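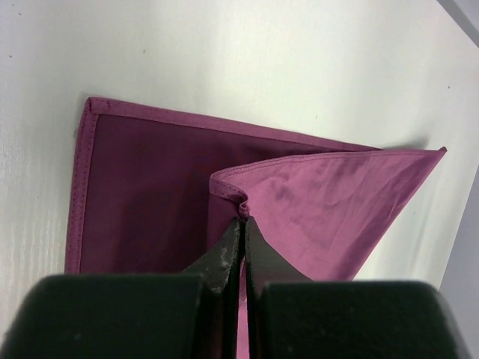
Wrist camera, purple cloth, hem held at the fingertips with the flap turned over.

23/07/2025

Cloth unfolding, hem-first grasp. Carrying on from the Jatoi baseline with the new grasp selection switched on.

The question for this block is whether picking on a hem gives a better second grasp than picking on the highest point of the heap. Highest point is what we have used since December. It is quick and it nearly always gets hold of something, but the something is often the middle of the panel, and then the cloth hangs like a tent and the corner finder has nothing to work with.

Hem-first works off the wrist view only. The overhead view is used to get the arm near the cloth and then ignored. The network marks hem pixels, we fit a short line through the best run of them, and the fingers close across that line. Trained on 1,000 labelled wrist frames, all of them hand-marked by Ruairí Cullinane and me, and we did not always agree on what to do where a hem bends back on itself. I have gone with his rule: label the outer edge, leave the inside of the bend blank.

Ran 188 trials in total, split evenly between the two methods, same starting heaps as far as the drop routine allows. Scored from the logs afterwards, with a grasp counted as good if the corner finder returned a corner on the next step.

Highest point: 41 good out of 94.
Hem-first: 67 good out of 94.

Better than I expected on a first pass. The misses for hem-first mostly fall into two groups. One is a double grasp, where the fingers take the hem and a layer of panel under it. The other is a grasp close to a corner, where the cloth bunches up between the tips and the fitted line no longer means much. The purple cloth is useful for looking at this as its two shades make it easy to tell a turned flap from the flat part by eye. The network does not get colour, so it has no such help.

Closing force left at 3 N throughout. Tried a higher setting before the counted trials and it made the bunching worse.

The Gravport driver dropped its connection once, part way through the highest-point set. Restarted, re-homed, repeated that trial from a fresh heap. Log has both; use the second.

Shadow is still a nuisance. Where a raised part shades the panel beside it, the network sometimes marks the shadow edge as a hem. I count 30 frames in the logs where this happened with a score high enough to be picked. Stitching should be the thing that separates them, but at the resolution we feed in the stitches are almost gone. Cropping tighter before resizing might be enough.

To do:
Crop test, same weights, on the saved frames first.
Re-label the bends that were done before we settled the rule.
Ask Ruairí for the Ekelitz fingertip drawings, the narrower ones.
Copy logs to Amska, folder hem_first_a.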